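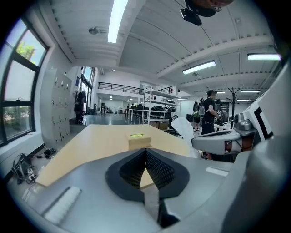 Rodrigo Neves
Lab mentor, Fanidholm Robotics Club

Our gripper drops the block on the last inch of the move. How do we fix this before the showcase?

I mentor a student club and our project is a simple one, on paper. Pick up a small wooden block with a green dot on top, carry it across a wooden table, put it down. A toddler can do it. We have been at it since February.

The students record demos with a handheld gripper (the view above is from one of those), and then the arm is supposed to copy what they did. Approach is fine. Grasp is fine. Then it gets to the last inch before the put-down, the block tips, and it lands on its side like it fainted. We ran 32 tries on Thursday night and I would rather not share the score.

Things we have already changed:
Fresh pads on both fingers
Slower move at the end
A different block, sanded
Who holds the gripper during recording (this caused an argument)

The code is Dvorak, which is what we named our fork of the code we got from last year's team, after they all graduated and took the documentation with them in their heads. We have 500 demos saved. The showcase is at Mamness and the students have already told their parents.

Posted Saturday, August 29, 2026

Zirum_shopfloor

Before you touch the code, watch your demos back at quarter speed and look only at the last second. I coach a high school team and we had nearly the same thing. Our kids were letting go of the block while their hand was still moving sideways. A person gets away with that. You feel the table and your wrist sorts it out. The arm has no wrist feelings, so it copies the sideways bit and skips the sorting out.

What worked for us:
1. Lower the block until it touches.
2. Stop. Say "pie" out loud. (Any word. Ours was pie, and they would not give it up.)
3. Open the fingers all the way.
4. Lift straight up, and only then move off.

We threw out every demo with a sloppy release and recorded new ones. It hurt to delete them, and one student asked for a moment of silence. The smaller set did better than the big one on the first evening.

Also check how high on the block they grab. If half of them pinch near the top and half near the bottom, the arm tends to pick a spot in the middle that no student ever used. Put a pencil line on the block, have everybody grab at the line, then rub it out once their hands have learned it. If you leave the line on for recording, leave it on for the showcase too.

One more, and it's a dull one. Is your table level? Put a marble on it. We lost two weeks to a folded napkin under a table leg.

tallgrass1978

Have you tried a heavier block

603_and_counting

I would not go heavier. If the pads are slipping, more weight makes it slip sooner, and if they aren't, you've changed the one thing in the setup that was behaving.

Agree with the release advice. I'd add that new pads can be part of the trouble. If the old demos were made with worn pads and the arm has fresh ones, the grip isn't the same grip. Use the same kind, with the same wear, on both. We keep ours in pairs in a sandwich bag and swap them together.

As for the argument over who holds the gripper: let two students do all the recording and give the others the marble.

Rodrigo Neves

The marble rolled. Shimming the table now, will redo the demos with "pie" on Monday and post the score even if it's bad.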